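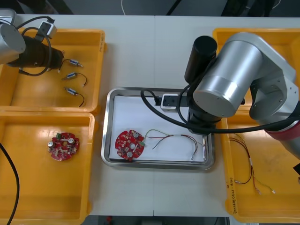 Vol. 2, p. 935

Demonstration collection (robotics)

Demonstration collection is the gathering of recorded examples from which a learning system is to acquire a manual task. In the usual arrangement a human operator guides one or more robot arms through the task while the positions of the joints, the state of the grippers and the views of several cameras are stored together. A single recorded performance is called an episode.

Workstation. Stations for small assembly work commonly have two arms facing a shared table. Parts are kept in shallow trays near the corners, and the work takes place between them. At the station shown, four yellow plastic trays surround a steel tray lined with white paper, on which lie a round red circuit board and a harness of red, green and yellow wires. A similar board is in the tray at lower left, and three small cylindrical components with black leads are in the one above it. Each arm carries a small white camera module, which gives a close view of the parts near the gripper. A further camera, fixed in place, records the table as a whole.

Handling of flexible parts. Wire harnesses are considered difficult material. A rigid board may be described by its position and angle alone, but a harness takes a new shape each time it is set down, and its connectors may face in any direction. Collections that include harnesses therefore call for more episodes than those limited to rigid parts. The Kestthorpe collection, assembled under Monique Hamel, contains 3494 episodes in 12 task groups, of which almost 935 involve loose wiring.

Variation. Operators are instructed to change the starting layout between episodes. Under the Flallon procedure, trays keep their places and only their contents are moved; under the Pacheco procedure, trays may also be exchanged. Results obtained under the two procedures are not directly comparable.

Review. Episodes are examined before they are admitted to a collection. Those in which a part is dropped and recovered may be kept under a separate label, as examples of correction. Incomplete recordings are removed.

See also: Grullau gripper; Teleoperation; Wire harness.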